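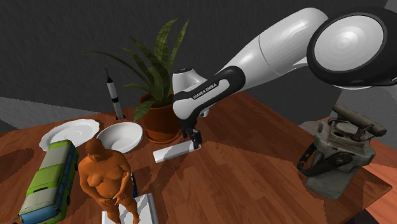

A white cylinder on a wooden table. Illustration: computer rendering.

Public Buildings Should Keep Their Counters Open

30 January 2025

We use cookies to remember your settings and to measure readership. Manage preferences.

In August the town of Stolletby closed the service counter on the ground floor of its municipal building. Residents who wish to renew a parking permit, dispute a water bill or ask for a copy of a birth record are now directed to Plotik, an online portal, or to a telephone line that is open in the mornings. The town expects to save money on staffing, and it may well do so. This publication holds that the decision was a mistake and that other towns should not copy it.

The case for the portal is a fair one. Many people prefer to handle small matters at home in the evening, and they should be able to. A parking permit takes a few minutes on Plotik. The line at the old counter on the first business day of the month was long, and no one misses it.

The difficulty lies with requests that do not fit the form. A widow who must remove a name from a utility account, a tenant whose unit number was entered incorrectly years ago, a family with documents in two languages: these residents need a person who can look at the papers and decide which office is responsible. The counter clerk did this work every day. It was never listed as a service, so it did not appear in the figures when the closing was considered.

The neighboring town of Bilgin took a different course. It reduced its counter hours to 19 a week, kept one late afternoon for people who work, and placed its online forms beside the counter so that a clerk could help residents complete them. Over the first year the counter received 700 visits that had begun online and could not be finished there. Each of those would otherwise have become a telephone call, a letter or an unpaid bill.

Cost deserves a direct answer. A counter open three mornings and one afternoon a week is a modest expense beside the price of a portal contract, and the two need not compete. A town that can pay for the software can pay for a chair, a desk and a trained employee.

We urge the Stolletby council to restore a part-time counter in its next budget and to publish the number of requests that the portal leaves unresolved. Residents pay for the building. They should be able to walk into it and speak to someone.

Reader comments (3)

millroad26: My mother waited 26 days for a corrected water bill. At the counter it used to be done the same morning.

T. in Bilgin: Our counter is good but the late afternoon is always crowded. A second one would help.

Harborview: I use Plotik and have had no trouble with it. I would still vote to bring the counter back.

Related

Why the Trulis bus route needs a Sunday schedule
What 200 letters about library hours told us
Plain language on the property tax notice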